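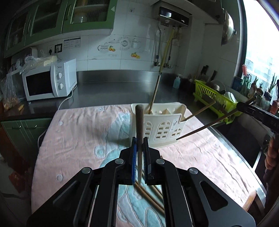
Wosden Trotting Saddle, Mk 4

Racing under saddle is a small corner of harness racing, and most of the kit sold for it has been borrowed from somewhere else. The Wosden is sold as a saddle made for trotters. We stock it, and we think it's decent, but some of what is printed in the maker's leaflet wants a pinch of salt.

Tree: flexible, full length
Girth straps: two each side
Colours: black, tan
Girth: not included
Stirrup leathers and irons: not included
Returns: 30 days, unused, with tags

What the maker claims

The leaflet says the flexible tree "frees the shoulder" and lets a trotter hold its gait at racing speed. We have seen no timed trials to back that up. A trotter that breaks in the first turn will probably go on breaking in a new saddle, and your money may be better spent on a shoeing visit. What we will say is that the panel sits well back from the shoulder blade and doesn't creep forward on the flat-withered horses that give most people trouble.

The leaflet also calls it a "100 per cent universal fit". No saddle is. It suits medium and wide backs. On a narrow horse it drops in front, and the thick pad Havex sells to cure this puts back most of the bulk you paid to get rid of. If your horse is narrow, look at the Vakia instead. It costs more and the stitching is plainer, but it comes in a proper narrow fitting. 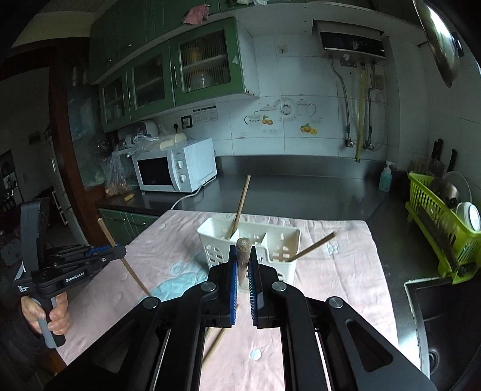

Alemneh wrote in to say that we were being too hard on it, having ridden 15 races in the Mk 4 on two very different mares without a rub on either, and that the older Mk 3 was the one that slipped. Fair enough. Both mares were a medium fitting, though, so our advice on narrow horses stands.

Before you order

Check with your own track or racing body that the saddle meets its rules on weight and safety. The leaflet says "race approved" and doesn't say by whom. We have asked the maker and will add the answer if we get one.

The girth straps stretch in the first few weeks. Expect to go up a hole or two, and check them again after every fast work. The tan marks badly with sweat. Buy the black.

Next delivery is due in June. Back orders are taken without a deposit.

Page updated Mar 16, 2021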